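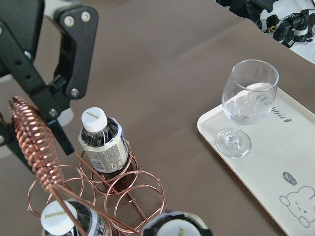
Wire rack with coiled handle, brown tabletop

Skellach Portable Screening Audiometer
Sold and serviced by Bevgate
Page updated 2022-03-15

Price: $720, complete with headset, response button, power supply and soft case
Availability: in stock
Item number: SK-79

Overview

The Skellach is a pure-tone audiometer for pass/refer hearing screening in preschools, elementary schools and pediatric offices. It is operated by one person, works by air conduction only, and stores results on the unit until they are transferred. It does not measure bone conduction and has no speech channel. Offices that need diagnostic thresholds should order a clinical audiometer.

A screening result indicates whether a child responded to a tone at a set level. It does not establish the type, cause or degree of a hearing loss. Children who are referred need a full evaluation by an audiologist. This applies equally when the screening was requested as part of a speech delay workup or a special education evaluation, where an unrecognized hearing loss can affect the results of other tests.

Test signals

Tones are presented at 1 kHz, 2 kHz and 4 kHz in the standard sequence. Pulsed tone is the default; continuous tone can be selected from the setup menu. The presentation level is shown on the display at all times and can be locked with a PIN so that it does not change between children or between screeners.

The order of frequencies can be edited. Some districts begin at 2 kHz in rooms with a noisy ventilation system, then return to the lowest tone last. A custom sequence is saved under a name and appears at the top of the sequence list the next time the unit is switched on.

Headset

The supplied headset is a supra-aural type with a padded band and replaceable ear cushions. Red marks the right ear and blue the left. The band adjusts down far enough for most preschool children. A smaller band can be ordered separately for programs that screen mainly three-year-olds.

Headset and audiometer are calibrated as a pair. The serial number of the headset is printed on the label under the unit, and the two must stay together. A headset borrowed from another Skellach will produce sound, but its levels will be wrong by an unknown amount and the results should not be used. 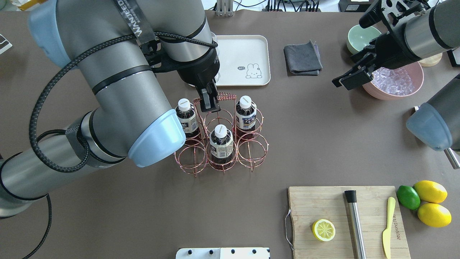
Three bottles with white caps in a six-slot caddy

Controls and display

There are 4 keys on the front panel: present, next, ear and store. The present key is silent and sits below the edge of the housing, where a seated child cannot see the screener's finger move. The display shows ear, frequency, level and response. Its brightness can be reduced, and the response indicator can be turned off if children are watching it.

The response button is optional in use. With younger children, most screeners prefer a raised hand or a block dropped in a bucket, and record the response with the store key.

Room noise check

A microphone in the housing samples the room before each child and again if a tone is missed. When the level is too high for the selected tones, the display shows a warning and the record is flagged. The unit does not stop the test. The decision to continue, wait or move to another room is left to the screener — programs differ on this, and the flag stays in the record either way.

Records and export

Each record holds a student ID, date, time, responses by ear and frequency, noise flag and an optional comment code. Names are not stored on the unit. Up to 2 attempts are kept for each student in a session, and a rescreen on a later date is stored as a separate record.

Transfer is by USB cable to a Windows computer. Records can be saved as a CSV file or sent to Nambiar, our desktop program for health office records, which matches IDs against the enrollment list and prints referral letters. Nambiar is licensed separately by building. The CSV export needs no license.

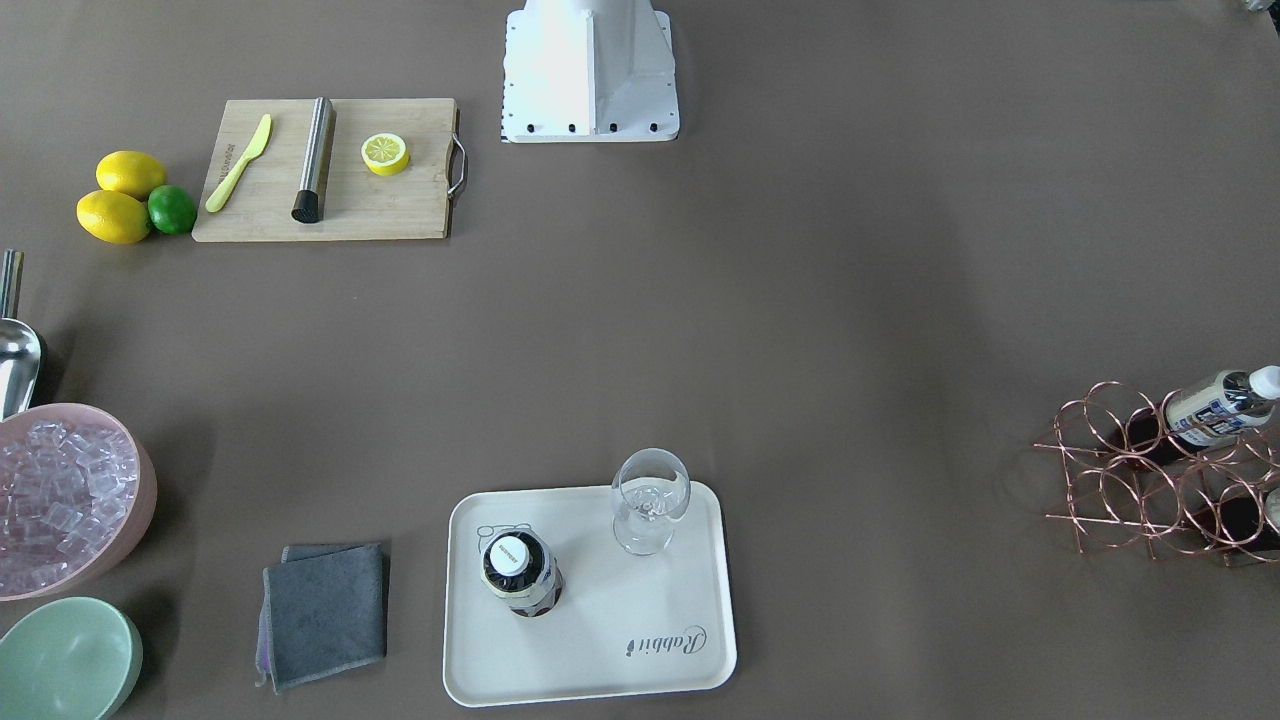

Bamboo cutting board, plastic knife and bar muddler

Calibration and service

The unit ships with a dated calibration certificate. Annual calibration is required, and the display shows a reminder 79 days before the due date. Service bookings open each November for the following summer. Units sent outside the summer period are handled in order of arrival.

Send the audiometer, headset and response button together. Do not send the power supply unless it is the reason for the repair. Stored records should be transferred before shipment; the memory is cleared during service.

A listening check should be done by the screener every day the unit is used. Instructions are inside the lid of the case.

Cleaning

Wipe the ear cushions with an alcohol-free disinfectant wipe between children and let them dry. Alcohol hardens the cushion material. Do not spray any liquid directly on the earphones or the housing.

Options

Cistside hard case, with wheels and a cutout for the headset
Small headband, fitted at the factory
Ear cushions, pair
Disposable cushion covers, box
Nambiar building license

The small headband must be ordered with the audiometer or fitted during calibration.

Ordering

School districts may order by purchase order. Include the delivery building and the name of the health office contact on the form. Quotes are valid through the end of the month in which they are issued.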